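Comparing Two Parallel Grippers on a Mixed-Object Sorting Task

Last updated May 19, 2026

This procedure compares two sets of fingers on the same arm, with the same wrist camera and the same controller. Our units were the Remis standard finger (rigid, flat pads) and the Skov long finger (rigid, tapered pads). The steps apply to any pair that shares a mounting pattern.

What you need

One arm with a wrist camera
Both finger sets and their mounting screws
A divided tray
An open cardboard box
Toy food in mixed shapes
The Dultico controller, or another controller that logs finger position and motor current

Step 1. Mount the first finger set

Power down the arm before removing the screws. Tighten the new fingers evenly and check that the pads meet along their full length. A gap at the tips will show up later as dropped small objects and will be hard to tell apart from a control problem.

Step 2. Zero the gripper

Close the fingers with nothing between them and set that position as zero. Open fully and record the travel. Repeat 3 times. If the closed position drifts between repeats, retighten the mounts and start again.

Zero values are stored per finger set in the Dultico profile. Do not reuse the Remis profile for the Skov fingers. The tip offset differs by 29 mm and the arm will drive into the table.

Step 3. Set the grip force

Start at the lowest setting that holds the heaviest object for 11 seconds with the arm stationary. Use this one value for the whole run. Changing force per object gives better results but makes the comparison useless.

Step 4. Check the wrist view

Open the fingers fully and look at the camera feed at the approach height. Both fingertips should be visible, and the tray must not be hidden by the gripper at the start pose. Longer fingers cover more of the work area. If you have to move the camera for one set, move it for both and repeat the first run.

Step 5. Lay out the objects

Put part of the set in the box and spread the rest on the table. Include round items, flat items and at least one object lying on its side. Leave clearance between the box wall and the nearest loose object so that a finger can pass. In the layout below, the tray holds a red tomato on one side of the divider and an orange fruit on the other, with the patterned box in front of it. 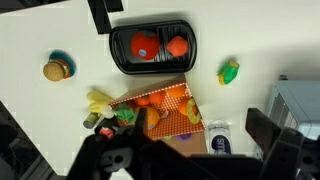

Step 6. Run the picks

Run 100 picks per finger set. Log each one as held, slipped or missed. A pick counts as held only if the object reaches its tray compartment without touching the divider. Reset the layout between blocks, using the same start positions for both sets.

Picks from inside the box should be logged separately. In our April runs at the Lamcombe bench, wall contact caused most of the misses with the Remis fingers, while the Skov fingers slipped more often on round objects.

Step 7. Compare the logs

Plot motor current against finger position for each held pick. A slip usually appears as a short drop in current followed by further closing. Check these against the camera recording before counting them, as soft objects give a similar trace when they compress.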